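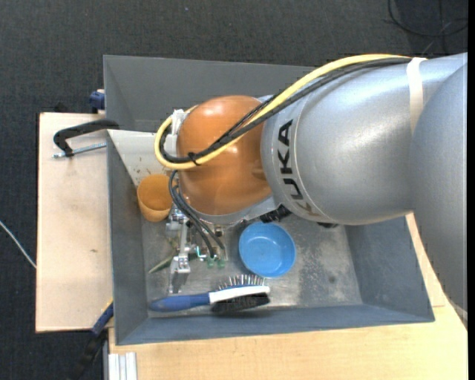 The ferry to Irnska left Eltport at ten past six, or would have, if Clyde Escobedo had not been standing on the ramp arguing about a cello.

"It's a passenger," said Clyde. "I bought it a ticket."

The purser looked at the ticket, which was made out to Mr. C. Ello. Her badge said Pettigrew, and she had the calm of a woman paid by the hour.

"Does Mr. Ello have identification?"

Mr. Ello did not. Behind Clyde the line shuffled and sighed. A man with a crate of hens said he had a wedding to get to, and the hens seemed to feel strongly about it too.

Clyde was 44 and had played second cello in the Privum Chamber Orchestra until July, when the orchestra found it could afford only one. He had taken this well, in his opinion. He had written the director just two letters, and the second was mostly apology. Now a hotel on Irnska had offered him a month of dinners in return for music during them, and he intended to arrive with his instrument in the cabin like a gentleman.

"Baggage goes in the hold," said Pettigrew.

"The hold is damp."

"The whole boat is damp, sir. We keep it in the sea."

He offered her 200 in cash, folded small. She unfolded it, counted it, and wrote him a receipt for one oversize item, hold, with insurance. It was a very clear receipt.

So the cello went below, and Clyde went with it, there being no rule against that – Pettigrew checked. He sat on a coil of rope between a washing machine and the hens, whose owner had gone up to the bar. The engine hummed a note slightly flat of G. The hens complained on either side of it.

After an hour he opened the case, just to see how it was holding up. After that he tuned it, down to the engine, which was the only one in the room not willing to compromise. Then he played the slow piece he had been saving for the hotel. The hens went quiet at the second page.

When he finished, Pettigrew was on the stairs with her flashlight and a cup of tea.

"Passengers aren't allowed to perform on board," she said. "There's a form."

"Do you have the form?"

"Upstairs." She sat down on the washing machine and drank some of the tea. "I'll get it when we dock."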